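Does the planner earn its keep? Report on the pouring task
Module project, Robot Software, Clunbridge
Final version, handed in Monday

1. What we were asked to do

The brief was to take the Skinner planner, which is the department's own task planning code, and find out whether it does better on a multi-step table task than a plain fixed script. We chose a pouring task: two steel mugs of dry kibble, one plastic container, one tray. The kibble goes into the container and the empty mugs go on the tray. 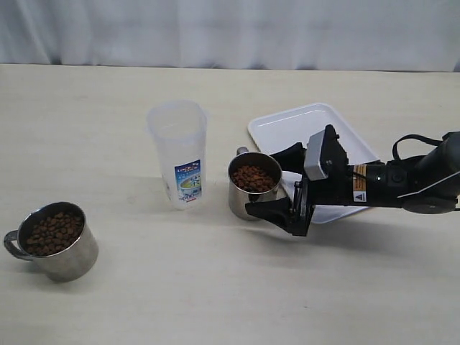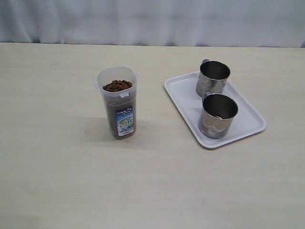 The planner has to choose the order of the mugs, a grasp for each one, a pouring pose over the container and a place pose on the tray. It gets its view of the world from Jerklow, a perception package written by an earlier year group at Brudside and passed on to us with very few comments in the code. The script we compared it with does none of this choosing. It takes the mugs in a set order, tries one grasp direction and then a second if the first can't be reached, and puts the mugs down at two saved positions.

I should say early on that I was the member of the group who expected the planner to lose, so read the rest with that in mind.

2. How the software is put together

There are three processes. Jerklow publishes a list of objects with poses. The planner reads that list once at the start and again after each completed step, and outputs a sequence of named actions. The executor turns each action into a joint path and runs it, and reports back success or failure.

The word "success" needs care. The executor reports success when the arm has reached the end of its path. It does not know whether there is a mug in the gripper. For the first half of the project we were treating executor success as task success, and our early results were wonderful. All of those numbers have been thrown out and I would be suspicious of any earlier report on this system which does not say how it scored a run.

We ended up scoring by hand with a short checklist. This is slow and a bit embarrassing for an automation project, but I trust it.

3. Perception

Steel is a bad material for Jerklow. The depth values on the side of a mug come back with holes in them, and the package fits a cylinder to whatever is left. When the holes fall on one side, the fitted centre moves towards the other. We tried filling the gaps with a median filter, which made the pictures in the debug window look nicer and did not change the grasp errors in any way we could measure.

The clear container was worse. Jerklow quite often gave no container at all, or gave one whose height was plainly wrong. In the end we locked the container's height to a measured value in the config file and let perception supply only its position on the table. The planner documentation describes the system as working "from perception alone". With that line in the config it does not, and ours is unlikely to be the only set-up with such a line in it.

Handle detection is supposed to let the planner keep the fingers clear of the handle. It worked when the handle stuck out to the side and guessed when the handle was round the back. The confidence score was high in both cases, so we stopped using it.

4. Planning

The planner samples up to 1000 candidate grasp and pour pairs, throws out those in collision and ranks the rest. In one logged run, 709 of them were rejected, nearly all for the forearm coming too close to the tray. That sounds like careful work. The top-ranked survivor was then the same grasp direction as the script uses.

This happened a lot. For the easy layouts the planner spent around 4 seconds arriving at the answer we had typed in by hand. Where it did help was with layouts in which the tray blocked the first grasp direction and the second mug blocked the other. The script gives up there. The planner found a third option and we were pleased to see it, me included.

Choosing the order of the mugs made no difference that we could find. There are 2 mugs, so there are two orders, and a coin would do.

5. Control and pouring

The pour is a wrist rotation along a fixed speed curve, shared by both systems. We wanted to close the loop on it by watching the kibble level, but Jerklow could not see the level well enough through the container wall and we dropped the idea after a week. So the pour is open loop. Any claim that either system "knows" the mug is empty would be false – the wrist turns, waits and turns back.

Placing was the least reliable step for the planner. It picks a free spot on the tray from the last perception update, and an error in the tray's fitted angle puts the mug near the rim. It also likes to put the second mug very close to the first, because the cost function rewards short arm movement and has no term for leaving room. We added a spacing term late on. It seemed to help but we did not have time for a proper set of runs, so no figures are given for it.

6. What I think we can claim

On ordinary layouts, no benefit from the planner, and some cost in time. On awkward layouts, a real benefit, based on a small number of runs that we set up ourselves knowing where the script would fail. That last point weakens the result and I would not want it quoted without it.

Next year's group should fix perception before touching the planner, log gripper width so that a missed grasp gets noticed, and have someone outside the group lay out the table.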